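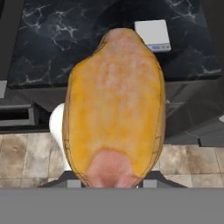
## Fruit, Scale, Counter

The training set at Plesuvik starts in a rendered kitchen. Operators at Widenach steer a simulated arm by hand, and the software logs joint angles, gripper state and two camera views 20 times a second. In the close view, a papaya held in the fingers hides much of the marble counter and one corner of the kitchen scale. The learner gets that view as it is.

Each task is recorded 200 times. Start positions are shuffled between runs, and a run with a pause longer than five seconds is dropped - long pauses teach the policy to wait.

The second view is set back from the arm. It shows the white links, the black marble and the plate under the shelf, with the stovetop to the left.

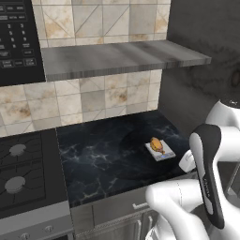 ## What Gets Kept

Plunetti, the labeling tool, splits every run into eight phases. Lebrun, the model trained on the result, reads both views together. Failed grasps stay in the set under a separate tag.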